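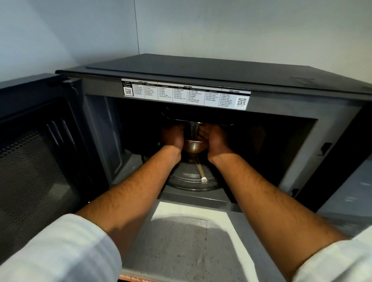

Chapter 7
Learning from Recorded Household Tasks

A robot that is meant to work in a kitchen has to learn motions that people rarely put into words. Written instructions say "place the bowl in the microwave" and stop there. A recording made from head height supplies much of the rest: both hands go in together, the fingers wrap around the rim, and the bowl sits near the middle of the turntable with the door standing open to the left. The method in this chapter turns recordings like this one into training data for a two-armed robot.

The method was worked out by Esmaeil Kermani and Ekua Addo in the Westmont study, and we follow their notation. They collected 2341 short recordings of people doing ordinary jobs in their own kitchens. Each recording was split into segments, and each segment was given a verb, an object, and a hand label (left, right, or both). A hand-tracking model then estimated the position of the wrists over time, and these paths were mapped onto the arms of the robot.

Two results matter for what follows. First, 80 percent of the recordings were enough to reach nearly the same score as the full set. Second, the robot did worst on tasks inside closed spaces such as ovens and cabinets, where the walls leave little room for the wrist to turn.

Section 7.1 covers segmentation and labeling. Section 7.2 deals with hand tracking when the fingers are partly hidden. Section 7.3 explains the mapping from human arms to robot arms, and Section 7.4 returns to the problem of closed spaces. Readers who have not worked with coordinate transforms should review Chapter 4 first.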